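Search this site Go

Housing and Interiors, Unit 7: Planning the Eating Area

Course handout. Instructor: Ieva Mockus
Posted Jul 5, 2020
3 comments

Read this before the second drawing assignment. It covers where people eat in a house, how the space for eating came to be a separate room, and how to size a table and the floor around it. Bring a scale ruler and a copy of the Lasholm plan to class.

1. Terms used in this unit

Eating area: any part of a dwelling set up for meals. It may be a room, a part of a room, or a counter.

Dining room: an enclosed room with a door or a wide opening, used mainly for meals.

Eat-in kitchen: a kitchen large enough to hold a table without blocking the work area.

Place setting: the width and depth of table surface given to one person. Note that in this course the term means space on the table. It does not mean the dishes.

Clearance: the free floor between the edge of the table and the nearest wall or piece of furniture.

Passage: clearance that people also use to walk from one part of the house to another. Passage needs more width than clearance alone. Students mix these up every year and lose points for it.

2. Short background

In many small houses before industrial times, there was one heated room, and people cooked, ate, worked and often slept in it. Tables were sometimes boards laid on trestles and put away after the meal. A table that stays in place all day takes up floor that a one-room household may need for other work.

Larger houses had a hall for shared meals. Over time the owners of these houses moved their own meals to smaller rooms, and the hall became an entrance or a place for guests. By the nineteenth century a separate dining room was common in middle-class homes in Europe and North America. It was often placed near the front of the house, with the kitchen at the back or on a lower floor. The distance kept smells and noise away but meant that food had to be carried.

During the twentieth century, houses with no paid help became the usual case. The person who cooked was also the person who served. Plans changed to shorten the walk between stove and table. Some plans used a hatch in the wall. Others removed the wall. The open plan, with kitchen, table and seating in one space, is now the standard layout in much new housing, although enclosed dining rooms are still built and still asked for.

For the exam you should be able to explain how heating, paid help and the size of the household each affected the location of the table. Dates are not tested.

3. The table

Table height for adults is usually 28 to 30 inches. Seat height is usually 17 to 19 inches. The difference between the two matters more than either figure. Allow 10 to 12 inches between the top of the seat and the top of the table. If the table has a deep apron (the rail under the top), check the thigh space separately.

Allow 24 inches of table edge for each person. You can go down to 22 inches for a tight plan. Chairs with arms need more, and the width of the chair should be checked against the distance between the table legs.

Depth is 12 to 15 inches for the setting itself. Shared dishes need a strip down the middle. A table 30 inches wide will seat people on both sides, but serving dishes will be crowded. A table 36 inches wide is comfortable. Over 48 inches, people have trouble passing things across.

Shape affects how the table meets the room. A rectangular table fits a rectangular room and can be pushed against a wall when it is not in full use. A round table has no corners to walk into and lets everyone see one another, but it wastes floor in a narrow room. As a round table gets larger, its center gets harder to reach. Oval tables fall between the two. Extension tables should be drawn twice on your plan, once closed and once fully open, using a dashed line for the open position.
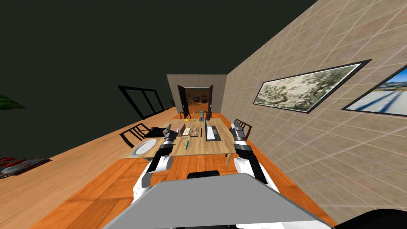 Fig. 1. Wooden dining table with a round plate, simulated house interior.

4. Floor around the table

Measure clearance from the edge of the table, not from the back of the chair. A seated person takes up 18 to 24 inches of floor behind the table edge. To push back and stand up, the same person needs 30 to 32 inches.

Use these minimums in your drawings:

Behind a chair, no one walking past: 32 inches.
Behind a chair, one person edging past: 36 inches.
Behind a chair, one person walking past: 44 inches.
Behind a chair, wheelchair passing: 54 inches or more.
Table edge to wall, no chair on that side: 24 inches if anyone has to walk there.

These are working figures for the course. Local rules and client needs come first. For a household with a wheelchair user, plan a clear knee space at least 27 inches high and 30 inches wide at one or more places, and keep pedestal bases and cross rails out of it. Plan the turning space before you place the other furniture.

Doors that swing into the room must not hit an occupied chair. Draw the swing. The same applies to cabinet doors, drawers and the oven door in an eat-in kitchen. In the Brullach plan handed out last term, the oven door and the nearest chair share the same 20 inches of floor, and most of the class did not catch it.

5. Worked case: the Lasholm plan

The Lasholm house has a combined kitchen and eating area. The part set aside for the table measures 10 feet 6 inches by 11 feet. The household is four people, with two guests on occasion. The back door opens from this space, so one side is a passage.

Step one. Take the shorter dimension, 126 inches. One long side of the table faces the wall with no passage: 32 inches. The other long side faces the route to the back door: 44 inches. That leaves 50 inches for the width of the table. A 36-inch table fits with 14 inches to spare.

Step two. Take the longer dimension, 132 inches. If both ends are used for seating and no one passes behind, subtract 32 inches twice. That leaves 68 inches. A table 60 inches long seats two on each side and one at each end, which covers the household and both guests.

Step three. Place the spare 14 inches. Most students divide it evenly. It is better used on the passage side, where people will be carrying things in from outside.

Step four. Check the light. The ceiling outlet on the plan is centered on the room, and the table is now off center by several inches. Either move the outlet or use a fixture on a hook. The bottom of a hanging fixture should be 30 to 36 inches above the tabletop.

Write the steps on your own sheet in the same order. Marks are given for the working as well as for the drawing.

6. Surfaces and light

Flooring under a table takes dropped food, spilled liquid and chair legs dragged back and forth. Hard floors are easy to clean and noisy. If a rug is used, it should extend at least 24 inches past the table on every side that has chairs, so that the back legs stay on the rug when a chair is pulled out. A rug that is too small is a trip hazard and wears at the edge.

Wood tabletops can be refinished. They mark from heat and standing water unless the finish is made to resist them. Glass shows fingerprints and is loud. Stone is heavy, and the base and the floor should be checked for the load.

Daylight from the side is easier on the eyes than a window directly behind one end of the table, which puts that person's face in shadow for everyone else. A dimmer is worth its cost where the table is also used for homework or paperwork.

7. For discussion

Come ready to talk about the following. No written answers needed.

Rusu argues in the course reader (p. 121) that the dining room was a storage room for furniture for most of its history. What would you want to know about a household before agreeing?

Cevora takes the opposite view on p. 199 and says that a closed room for meals protects them from the rest of the day. Does the open plan remove that protection, or does it depend on how the space is used?

Measure the table where you eat most often, and the floor on all sides of it. Compare your figures with Section 4. Bring the sketch. It can be rough, but the dimensions have to be on it.

8. Assignment

Redraw the eating area of the Brullach plan at 1/2 inch to the foot. Seat six. Show the table closed and open, all chairs, all door swings, the light fixture and the passage. Label every clearance. Correct the conflict at the oven door, and add a note of two or three sentences explaining what you moved. One sheet only. Late sheets are accepted up to the first class in September with a loss of one grade.

Share 7
Contact the department | Room 3438 | Copyright notice | Back to top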